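How to Clean Up a Tired Picture Frame (and Get It Back on the Wall Straight)

Posted 31 May 2026

I have a soft spot for old picture frames. Give me a sturdy timber one with a few knocks in it over anything shiny off the shelf. They do get grubby though, and most people either ignore them or go at them with a spray bottle and end up with a soggy mat. I've made that mistake myself (sorry, Nan's wedding photo) so I now do it the slow way. It takes me an afternoon for a small wall's worth, and most of that is waiting for things to dry.

What you'll need

2 soft cotton cloths, one damp and one dry
A clean, soft paintbrush, 12 mm or so is fine
Timber polish or plain beeswax (I use the Zestwood one in the little tin)
Glass cleaner
Cotton buds
An old towel to work on
Pencil, tape measure and a small level

Step 1: Get it down and dust it

Lift the frame off with both hands, one on each side rail. Don't grab it by the top, especially if it's an old one, as the corner joints are usually the first thing to go. Lay your towel on the table and brush the dust off before anything wet goes near it. Start at the top rail and work down, then flip the frame and do the back as well. You would not believe what collects along the bottom ledge at our place!

Step 2: Have a proper look at it

Stand it up near a window and tilt it a bit either way. The grain and the scuffs on the rails show up beautifully when the light comes in from the side, and so does every fingerprint on the front. I like doing this with landscape prints because the dark parts are so unforgiving. A sunset like the one I've got here, with all that dark rock along the bottom, will show you every smear you own. You'll probably get a big stripe of glare across the middle too, and that's worth remembering when you get to choosing a spot on the wall.

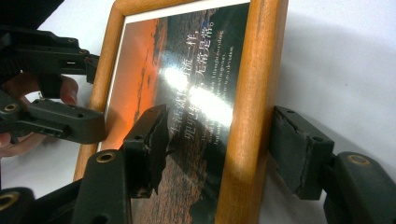
Step 3: Clean the timber

Wring the damp cloth out until it's nearly dry, then wipe along the grain, one rail at a time. Cotton buds are good for the inside edge where the timber meets the front. Dry it off straight away with the other cloth.

For scuffs, rub in a tiny bit of wax with your fingertip, leave it for ten minutes and buff. It won't get rid of them, but it warms the colour up and they stop jumping out at you. On a honey-coloured frame stick to a clear wax. I tried a tinted one on my Bralline frame and it went blotchy in the pale streaks, so now that one lives in the hallway.

Step 4: Clean the front

Spray the cloth, never the frame. Any liquid that runs down the front will sneak in under the bottom rail and wick up into the mat, and a white mat shows a tide mark like nothing else. If yours is acrylic, check that your cleaner is ammonia-free or just use water with a drop of dish soap.

Go lightly in little circles, then finish with straight strokes using the dry cloth.

Step 5: Pick the spot

Have somebody hold it up while you walk around the room, and sit on the couch too. If the print has writing on it, this matters even more — a column of white lettering disappears completely once there's a window reflected over it. Moving a frame to the next wall along is usually enough. I'd also keep it out of direct afternoon sun. I lost a lovely print to one August of that.

Step 6: Hang it

Mark the wall in pencil, check it with the level, then check it again. For anything heavier than a paperback I use 2 hooks, spaced well apart, so it can't swing when a door slams. Stick a felt dot on each bottom corner at the back and you won't get those grey rub marks on the paint either.

Give the wax overnight before you handle the rails again.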